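Can it tidy up yet? A chat with the person teaching it
March | By the Mandthorpe Monthly home desk
Print this page | E-mail this page

The engineer who runs the tidying trials at Zondstead has two kids and no illusions. "My youngest can empty a toy box in four seconds," she says. "Filling it again is a research field."

Her team works on Fillik, software meant to get an arm to put toys away. It has had 431 tries this month – she won't say how many she'd call good.
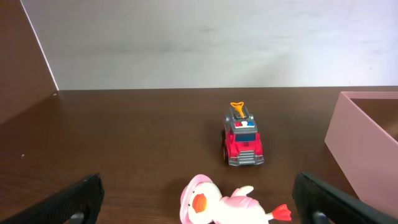
A fire truck, a duck and a pink box.

Hard toys are easier than you'd think, she tells me. Wheels are another matter. "You nudge a truck, it leaves. A sock at least has the manners to stay put."

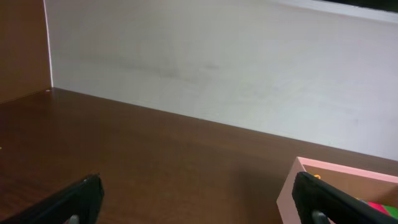 Would she buy one for her own house?

"Not at $3000, and not at half that. I'd want it to do the stairs and the dog hair first."

Shop floors may come sooner. Shirima, a discount chain, has asked about restocking shelves overnight, when there are no customers to trip over and no toddlers to undo the work.

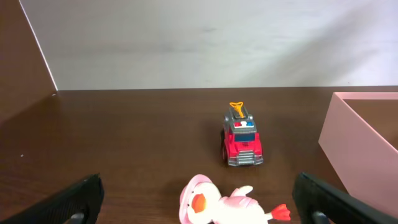 "People ask me for a date," she says, "so I tell them 18 months, and I've been telling them that for 2 years." She still picks up the playroom by hand, usually at 9 p.m., usually in bare feet.

Contact us | © Mandthorpe Monthly | Back to top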